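# Paucar gewinnt Kartenturnier in Dustham

13. Juni 2019

Wálter Paucar hat das Frühjahrsturnier im Sammelkartenspiel Toteo gewonnen. Im Finale in der Mellor-Halle von Dustham setzte er sich mit 2:1 Spielen gegen den Titelverteidiger aus Tritthorpe durch. Gemeldet waren 211 Spieler, mehr als je zuvor bei dieser Veranstaltung.

Gespielt wurden am ersten Tag neun Runden im Format Versiegelt, bei dem jeder Teilnehmer sein Deck aus sechs frisch geöffneten Päckchen baut. Am zweiten Tag folgten zwei Drafts mit je drei Runden und anschließend die K.-o.-Phase der besten acht. Paucar lag nach der Vorrunde nur auf Platz 17 und verlor danach keine Partie mehr.

Sein Deck im Finale war auf lange Spiele ausgelegt: wenige Kreaturen, viele Abwehrkarten und drei Exemplare der »Salzwächterin«, die in den meisten Drafts erst spät genommen wurde. »Am Tisch wollte sie offenbar kaum jemand haben«, sagte Paucar nach der Siegerehrung. »In der letzten Runde kam sie sogar noch als elfte Karte bei mir an.«

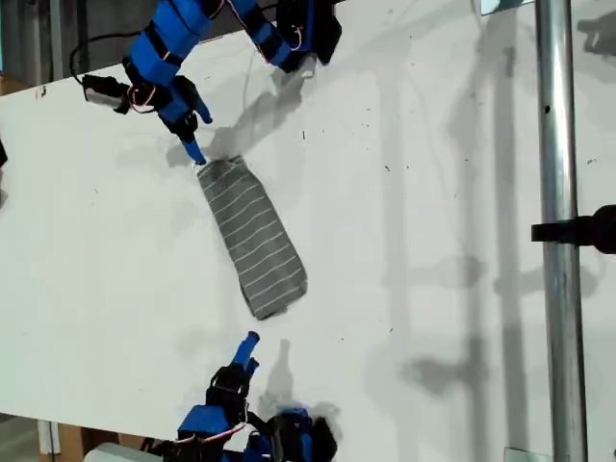 Das erste Spiel ging nach einer knappen halben Stunde an den Titelverteidiger, der früh Druck machte und Paucar keine Zeit zum Aufbau ließ. Im zweiten Spiel drehte sich das Bild. Paucar überstand die Anfangsphase mit drei Lebenspunkten und hatte am Ende noch vier Karten auf der Hand, sein Gegner keine mehr. Das dritte Spiel war das kürzeste. Der Titelverteidiger zog in den ersten Runden zu wenige Quellen und gab nach sechs Zügen auf.

Für Diskussionen sorgte eine Entscheidung im Viertelfinale. Dort erhielt ein Spieler eine Spielstrafe, weil er eine Karte zu viel gezogen hatte – nach der seit April geltenden Fassung der Turnierregeln wird das in der K.-o.-Phase nicht mehr nur mit einer Verwarnung geahndet. Der Einspruch wurde abgewiesen, die Partie verlor er später auch auf dem Tisch.

Paucar erhält neben dem Pokal einen Startplatz für das Saisonfinale in Tritthorpe. In der Jahreswertung steht er jetzt bei 1.037 Punkten und damit erstmals unter den ersten zehn. Gespielt wird das Saisonfinale ebenfalls in den Formaten Versiegelt und Draft, allerdings mit der neuen Erweiterung, deren Kartenliste noch nicht vollständig veröffentlicht ist.

Die Decklisten der besten acht und alle Paarungen der Vorrunde liegen beim Veranstalter aus und können dort eingesehen werden.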